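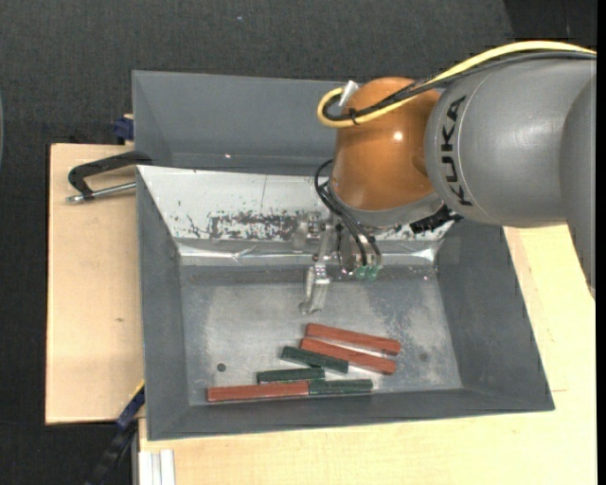
Contra el redondeo en las fichas de inventario

Opinión

La unidad de medida de un almacén es una decisión administrativa y suele tomarla quien menos la va a usar. En la mayoría de los catálogos de repuestos que he revisado, la casilla «unidad» admite cualquier texto: pieza, caja, juego, rollo, metro, paquete. La casilla «cantidad», en cambio, solo admite un número. De esa asimetría nace buena parte de las diferencias de existencias que luego se atribuyen a hurto, descuido o mala rotulación.

Conviene empezar por un caso. El depósito de Drollgate guarda juntas, casquillos y tornillería para el mantenimiento de tres plantas. En el recuento de abril, la referencia de un casquillo corriente figuraba con 1,909 unidades en el sistema y 159 en el estante. La primera lectura fue la habitual: faltaban casquillos. Jhun Manalastas, responsable del recuento, pidió los albaranes y encontró que el proveedor había cambiado el formato de entrega. Donde antes enviaba piezas sueltas, enviaba ahora bolsas. El receptor había seguido anotando piezas y el técnico que retiraba material anotaba bolsas. Los dos rellenaban bien su formulario. El formulario no distinguía entre ambas cosas.

La respuesta de la dirección consistió en regularizar el saldo, es decir, sustituir un número por otro y firmar el ajuste. Es la práctica corriente y sostengo que es una mala práctica. Un ajuste sin causa registrada borra la única evidencia disponible sobre el fallo de la ficha. Al siguiente cambio de formato, el error se reproduce con la misma referencia y con las mismas personas delante.

La tesis de este artículo es limitada. Todo artículo de almacén debería tener una sola unidad de existencia, indivisible y declarada, y todas las demás unidades deberían expresarse como múltiplos enteros de ella, con fecha de vigencia. Si el casquillo se consume por piezas, la unidad es la pieza. La bolsa es un envase y su contenido es un atributo del envase, que puede variar de un lote a otro. Nada de esto es nuevo. Cualquier manual de gestión de materiales lo recoge en sus primeros capítulos, y aun así las fichas reales lo incumplen con regularidad.

Hay tres objeciones que merecen respuesta.

La primera es el coste. Declarar conversiones con vigencia obliga a revisar cada ficha, y un depósito mediano tiene miles. Anitha Namboodiri, que dirigió la migración del catálogo de Gudthorpe, defiende por ello una revisión parcial: solo las 300 referencias de mayor rotación, dejando el resto como está. Discrepo en parte. La rotación alta corrige los errores pronto, dado que el estante se vacía y alguien protesta. Las referencias peligrosas son las de rotación baja y plazo de reposición largo, donde una existencia ficticia puede permanecer años en el sistema sin que la contradiga ninguna retirada. El criterio de prioridad debería combinar el plazo de reposición con el número de formatos de compra conocidos. La rotación, por sí sola, ordena mal la lista.

La segunda objeción es operativa. Se dice que el técnico no va a contar piezas a las tres de la madrugada con una línea parada. Es cierto, y el sistema no debería pedírselo. Debe permitirle registrar «una bolsa» y resolver la conversión con el lote del envase. Lo inadmisible es que registre «1» y que el sistema suponga. Un número sin unidad no es un dato incompleto que se pueda arreglar más tarde; en cuanto entra en el saldo se mezcla con los demás y ya no hay forma de separarlo.

La tercera objeción procede de contabilidad y es la más seria. El valor de las existencias se calcula con un precio medio por unidad de compra. Si la unidad de existencia es menor, el precio unitario acumula decimales y el redondeo produce diferencias. En Orovham se intentó evitarlas redondeando las cantidades en lugar de los importes, de modo que un envase empezado contaba como envase completo hasta agotarse. El balance cuadraba. El almacén, no. Para cuadrar el importe basta una cuenta de diferencias de redondeo, que es un instrumento conocido y auditable. Trasladar el redondeo a la cantidad física convierte un problema de céntimos en un problema de suministro.

Queda el caso de los materiales continuos: cable, manguera, banda, chapa cortada a medida. Aquí la unidad indivisible no existe en sentido estricto y hay que fijarla por convenio. El catálogo Stubbs, que sirvió de base a varias de las fichas citadas, usa el metro con dos decimales. Me parece una precisión engañosa. Cinco retales de dos metros suman diez metros y no sirven para un tramo de ocho. Para estos materiales la existencia debería llevarse por tramo, cada uno con su longitud, y el total en metros debería mostrarse solo a efectos de valoración. Admito que esto multiplica los registros. También admito que en chapa el problema tiene dos dimensiones y que no conozco una ficha que lo resuelva de forma razonable sin recurrir a un programa de corte.

En cuanto a los ajustes, propongo que ningún saldo se regularice sin un código de causa elegido de una lista cerrada, y que «causa desconocida» sea un código válido. Prohibirlo solo conduce a que se elija el primero de la lista. La proporción de causas desconocidas es, además, un indicador útil por sí mismo, siempre que no se use para evaluar a quien cuenta.

En Drollgate el casquillo sigue dado de alta con la unidad «pieza» y el envase «bolsa» sin contenido declarado. La modificación de la ficha está solicitada desde el 12 de abril.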